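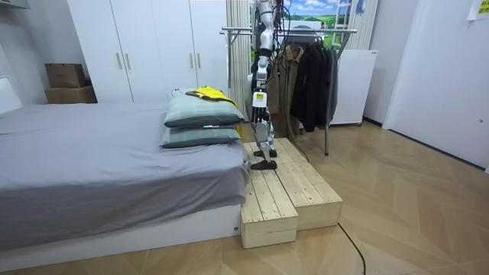

The back bedroom at Ovgate, with the pine steps, the gray sheet and the white wardrobe.

Ovgate House, room and linens meeting, August

Present: Alby Sutcliffe (running the meeting), Marama Prendergast, Jo from the Kerslake building, me with the laptop. Two others sent apologies and a list of opinions, which I've worked in where they fit.

We got going at 7 p.m. at the kitchen table. Alby wanted us done in 30 minutes and we went well over, mostly my fault on the subject of pillowcases.

1. Last meeting's minutes

Fine, apart from Marama pointing out that I'd written "wardrobe to be returned" when what we agreed was "wardrobe to be turned." Fixed! The wardrobe is staying. It's on the back wall now and we all like it there.

2. Money for the back bedroom

We set aside $3,000 and have spent $2,853, so we're inside the line with a little left over. The bed base and mattress came to $1,407 of that. The wardrobe was the next biggest thing and the rest is lumber, linens, delivery from Goltesley and a box of screws that I'm told was very good value. Alby has the receipts in the blue folder. Marama asked if the second delivery charge was ever refunded and Alby said he'd chase Destari again, since they did agree to it over the phone.

We agreed to leave what's left alone until the steps are finished, in case they need more than we think.

3. The bed

Everyone is happy with the bed. The white base looks clean and the gray fitted sheet goes nicely with it, and I was the one who argued for cream, so there you go. Marama likes the gray because it's easy to match when you're buying spares one at a time. Jo wondered about a bed skirt. We talked about it for longer than it deserved and decided no, since we'd only have to wash it.

One thing that did need saying is that the sheet has to be pulled square at the corners by the steps. It's a good deep sheet and it'll go over properly if you do the far corners first and then come round to the near ones. I said I'd put that on the card inside the linen closet.

We don't have a top sheet and comforter picked out yet. Jo will bring three options over from Kerslake on Sunday and we'll lay them on the bed and look at them in daylight. No deciding from the package this time, please.

4. Pillows

Okay, so this was the long one. We have the two checked pillowcases on now, the gray-green ones with the darker trim, and the plan has been to keep the pillows stacked one on top of the other. Jo would like them side by side. Marama says stacked is tidier, and it leaves more bed free for people to put their bags on while they unpack. (They will put their bags on the bed whatever we do.) I like them side by side too, but I was outvoted once Alby woke up and took Marama's side.

Agreed: stacked when the room is made up, and guests can do what they please after that.

Also agreed: we need a second pair of cases in the same check, or close to it. With just the one pair we're stuck whenever they're in the wash. Marama has seen some and will send us all the link before she buys, because of what happened with the bath mats.

5. Things left on the pillows

Carrying on from the above. When the room is being made up, yellow cloths and anything else draped over the pillows should come off before the door is closed. It was raised by one of our absent friends, in capital letters, so I'm passing it along in lower case. Folded things go in the wardrobe and used things go in the hamper in the hall. If you can't tell which it is, hamper.

I suggested a hook on the side of the wardrobe and Alby made a face. We don't want to drill into it yet. Marama will look for an over-the-door kind that fits, though the doors are flat panels and fairly close together, so she isn't hopeful.
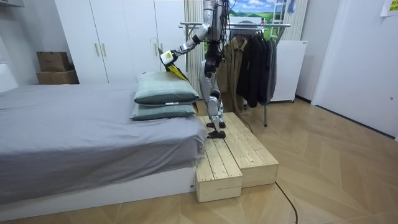
Do the pine steps have to be finished before the room can be used?
They should get two coats of clear oil first, with a light sanding in between, and the room can be used once the second coat has dried.

6. The steps

That was Jo's question and Alby's answer, and I've put it at the top because it's the bit people will come looking for.

The longer version is that the two pine boxes sit side by side next to the bed, one lower and one taller, and we're all pleased with how they look. You can see the grain and the knots and I would hate to paint over that. Jo had suggested white to go with the wardrobe and the base. We had a proper back and forth about it! In the end Jo came around to clear oil provided it doesn't go orange, so Alby is going to try it on an offcut and leave the offcut on the windowsill for everyone to look at.

Other points on the steps, as they came up:

The edges want easing. Alby will go over them with fine paper, front edges first, and do the slats on top while he's down there.

Marama asked if the two units should be fixed to each other. We'd like to be able to pull them apart to sweep, so we're trying felt pads underneath and a strap at the back before we do anything permanent. If they creep across the floor at all we'll bolt them.

Jo asked about a grip strip on the tops. Yes in principle. Jo to find one in a color that doesn't shout.

7. The wardrobe

Four long bar handles, all on, all tightened. I'd like it noted that I tightened them. We need hangers, and Marama would like them all to match, so please stop donating the ones from the dry cleaner. Spare linens for the room go on the top shelf, and guests get everything below that.

Alby thinks one door is hanging a touch low. Marama and I went in to look halfway through the meeting and couldn't agree. He'll have a go at the hinge when he does the sanding, and vacuum afterward, which I am writing down so that it's written down.

8. Who is doing what

Alby: oil test, sanding, felt pads and strap, the hinge, Destari refund.
Marama: second pair of pillowcases (link first), matching hangers, over-the-door hook.
Jo: three comforter sets on Sunday, grip strip.
Me: the card in the linen closet, these minutes, and a new fitted sheet as a spare, same gray.

9. Anything else

Jo asked if Kerslake could have steps like ours for the front room, and Alby said ask him again once these are oiled. Marama has a bag of curtain rings if anyone wants them.

We'll meet next after the comforters have been chosen, same table, and Jo is bringing the cake.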